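Gilmont Drawing Group Newsletter
Still life table: vegetables through the end of June

The next open session is Sunday, May 26, 2019, in the upstairs room at Gilmont. Doors open at 1:00 and drawing starts at 1:30. The still life table will have vegetables on it again, as it did for the last two sessions, and it will stay that way until the summer break.

Several people asked for a longer run with one subject. Last fall we changed the table every time, and anyone who missed a week could not finish what they had started. For now the same things come out of the prop closet each session. The arrangement will change, but if you are working on a study of one piece you can ask for it and take it to a side table by the window.

The prop box holds a mix. Some of the vegetables are bought fresh that morning and some are artificial ones that Viorica Kelmendi has been collecting for the group from thrift stores. Fresh ones are better for color and the artificial ones hold still from week to week, so we use both. If you would like to bring in something from your own kitchen, please do, but take it home with you afterward. The squash that stayed in the closet over the winter made a mess of the bottom shelf and two boards had to be thrown out.

What to work on

Peppers and corn are the two subjects people have asked for the most help with. They cause opposite problems. A pepper has very few edges and a lot of slow turning surface, and a beginner will usually draw the outline and then get stuck. An ear of corn has so many small parts that people start drawing kernels at one end and run out of patience halfway down.

For the pepper, start with the lobes. Look at the bottom and find where the creases run before you think about the outside shape at all. The creases are darker than you expect. Put them in lightly, then mass in the body of each lobe with the side of the chalk. Leave the highlight as bare paper. If you are working in color, do not reach for one red. Lay a deep crimson first and warm up one side with orange-red where the light strikes it. Stavros Jurić does his in three passes and does not touch the highlight until he packs up, and anyone who sits near him can see how well it works.
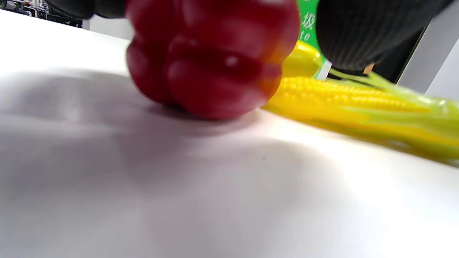
Red pepper held just above the white table, with yellow corn lying behind it.

For the corn, draw the whole ear as a tapered tube and shade it as a tube. Get the lit side and the shadow side right before putting in a single kernel. Then rule the rows very lightly, following the curve, and pick out kernels only along the lit top, where you can see them well. Let the rest go soft. Husk leaves are worth some time. They are pale green going into yellow, and light comes partway through them, so keep the edges thin and use very little black.

Remember the table too. We switched to a white surface because the old brown cloth swallowed every reflection. On the white you will get a faint tint of color under whatever is lying there. With corn it comes out yellow-green close to the underside. Many of the drawings pinned up last time had a plain gray shadow in that spot, and the objects looked as if they were floating.

If one thing is in front of another, decide early which one you care about. You do not have to finish both to the same degree. Hye-jin Joo turned in a very nice sheet in which the pepper was fully worked up and everything behind it was done in five or six strokes.

Materials

Paper: We have a new pack of Osska sketch paper in the flat file, second drawer. There were 372 sheets after the last session. Take what you need and put your coins in the tin. Please do not use the heavy paper in the third drawer, which belongs to the Tuesday printmakers.

Pastels: The shared set is low on red and orange. Both crimson sticks are down to stubs. A replacement tray is on order from Delić and should be in the closet by the end of the month. Until then bring your own if you can. Yellow is fine and we have more pale green than we will ever use.

Boards: We have 9 that are flat enough to use. If you have your own, bring it.

Fixative: Outside on the back steps only, with the door shut. We have had a complaint from the office below.

Handling the props

Pick up the artificial pieces by the sides and set them down. Do not roll them across the table to get a different view. The paint wears off where they rub, and one of the eggplants already has a pale patch. If you have pastel dust on your hands, wipe them first. Red dust on the white surface smears and does not come off without soap, and there is no sink on that floor.

If you want the group arrangement turned or raised, ask the people on the other side before you move anything. We had some bad feeling over this in January. The person leading the session has the final say.

Lighting

We are using the Femon lamp on the left and keeping the overhead lights off on that end of the room. It gives one clear highlight on anything shiny. With the overheads on you get a row of weaker ones and it is hard to tell what shape you are looking at. People who need more light on their paper can use the clip lamps, pointed down at the board and away from the table. There are extension cords in the gray bin. Tape them to the floor.

Schedule for the session

1:30 Short poses, so to speak. A single vegetable for 60 seconds, then the next one. Charcoal only.
1:50 Main arrangement, first half.
2:50 Coffee. Pak-hei Ko is bringing the big thermos. Bring your own cup.
3:10 Main arrangement, second half.
4:10 Drawings up on the wall for anyone who wants comments.
4:30 Clean up. We need to be out by 5:00.

The quick drawings at the start were new last time and most people liked them. A few did not and came in at 1:50, and that is fine. Come in quietly.

Wall display

Bujar Vlachou has offered to hang a selection in the stairwell for the summer. Each person may submit two sheets, no larger than the standard board, with your name in pencil on the back. They do not need to be framed. Pieces from the vegetable sessions would be especially welcome, including unfinished ones. Leave them flat in the top drawer of the flat file between two sheets of tissue. Pastels must be fixed first.

Fees

The session fee is still $9 for drop-ins. A pass for the second half of the year is $60 and can be paid at the door or left in an envelope with your name on it. Passes from the first half run out with the last session in June and cannot be carried over.

Lost and found: one kneaded eraser in a blue tin, one reading glasses case, one long gray scarf. They are on the hook behind the door.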